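4.3 シミュレーション評価の妥当性

扉の開閉を対象とした方策学習では、シミュレータ内の成功率がそのまま性能指標として報告されることが多い。本節ではこの慣行に疑問を呈する。Gurelov環境で訓練した方策を、家具の配置と視点を変えた条件で再評価したところ、報告値との差は無視できない大きさであった。図2に手先側の視点を、図3に胴体側の視点を示す。

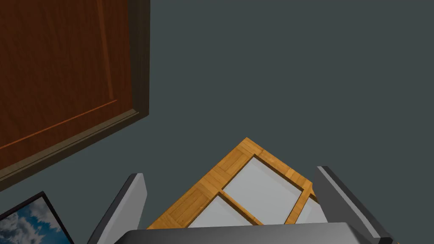
Tiina Honkanen

図2 手先側の視点によるレンダリング。開いた二本の指の間に木製の窓枠が入り、左上に扉の面が見える。

評価に用いた試行は561回である。Rautiainen方式の成功判定は扉の回転角のみを参照し、把持の有無を問わない。このため、指の側面が偶然ノブに当たって扉が動いた場合も成功に数えられる。接触力の履歴を加えて判定し直すと、成功率は37ポイント低下した。先行する報告がこの種の試行をどの程度含んでいたかは、公開されたログからは判断できない。

手先側の画像を入力とする方策には別の懸念もある。図2では木目をもつ面が扉と窓枠の双方に現れ、ノブは視野に入っていない。このような観測から方策が扉の位置を推定しているのか、単に木目の色に反応しているのかは区別しがたい。扉の色を壁と同じ灰色に置き換えた追加実験では成功率が半分近くまで落ち、後者の可能性を捨てきれない結果となった。ただし置換は扉に限っており、窓枠など他の物体の寄与は調べていない。
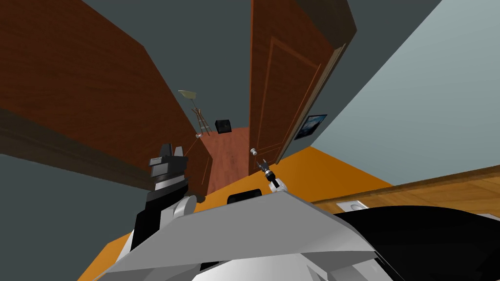 図3 同じ室内の胴体側の視点。

両腕を用いる構成についても、著者は慎重な立場をとる。Zovuvariの制御器は左右の腕に独立した目標を与えるが、二本の腕が協調しているという主張の根拠は、軌道の相関係数だけである。図3の配置では、右のグリッパが開いた扉の白いノブのすぐ下にあり、左のグリッパは別の扉の下部の手前に位置する。この一枚から把持の成否は読み取れず、左腕が作業に寄与しているとも言えない。左腕を初期姿勢に固定した対照条件でも、成功率の差は2ポイントにとどまった。協調と呼ぶには弱い証拠である。

なお、乱数の種は10通りとし、Florkowの既定値は変更していない。摩擦係数への感度は次節で扱う。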